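Kestcombe Table Linens Opens Second Store in Turnum

TURNUM, February 22, 2025 – Kestcombe, a seller of tablecloths, napkins and kitchen textiles, today opened its second store, in the former shoe shop on the lower level of the Matar Arcade in Turnum. The company has sold from a single store in Trornden until now.

The new store has 875 square feet of floor space. It carries the full Kestcombe range of tablecloths in round, square and oblong sizes, along with runners, placemats, cloth napkins, oven mitts and dish towels. There are 300 fabrics on the wall, and any of them can be ordered as a cut length or as a finished tablecloth.

Made-to-measure orders are taken at the counter. Customers should bring the length and width of the table, or the distance across it if it is round, and say how far they want the cloth to hang down. Staff can help with the arithmetic. A finished cloth is ready for pickup in 7 working days. Orders placed in Turnum are sewn in the workroom behind the Trornden store and brought over by van on weekdays.

Kestcombe will also hem cloths bought elsewhere. The price depends on the length of the edge and the weight of the fabric. Lace, velvet and anything with beads sewn on will be looked at first and may be turned down.

"A lot of our mail orders were already going to Turnum addresses, and people kept asking if they could come and feel the fabric before they paid for it," the company said. "Color is hard to judge on a screen – red most of all."

Red is the strongest seller in the range and makes up a full section of the new store, from plain cotton to large florals with metallic-look printing. The company says festive patterns used to sell only in the last weeks of the year. Buyers now ask for them in every season, mainly for weddings, birthdays and family dinners. The store will keep them on the shelf all year.

The Turnum store has a return counter for both locations. Unwashed cloths in a standard size can be returned within 32 days with the receipt. Cut lengths and made-to-measure pieces cannot be returned unless there is a fault in the fabric or the sewing.

Parking is available behind the Matar Arcade, with a level entrance from the parking lot. The store is open Monday through Saturday, 10 a.m. to 6 p.m. The Trornden store keeps its present hours and will close for one week in August while its floor is replaced. The Turnum store will stay open that week.

A printed fabric list is free at both counters and can be mailed on request. Gift cards bought in one store can be used in the other. Cards from before the opening remain valid.

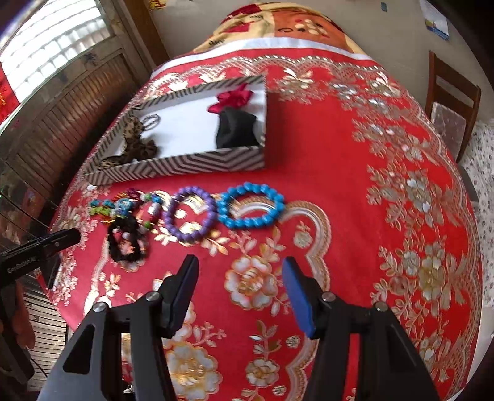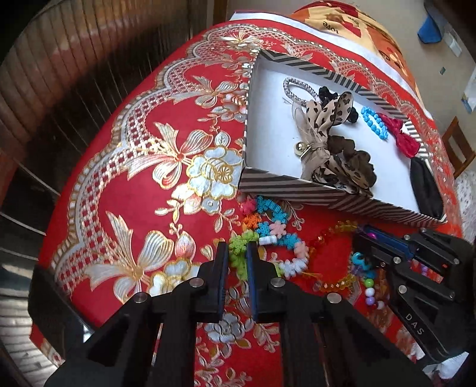
Red tablecloths with large floral patterns.

About Kestcombe

Kestcombe sells table and kitchen linens from stores in Trornden and Turnum and by mail order. Its made-to-measure workroom is in Trornden. Press inquiries may be left at the counter of either store or sent by mail to the Trornden address – please mark the envelope "Press."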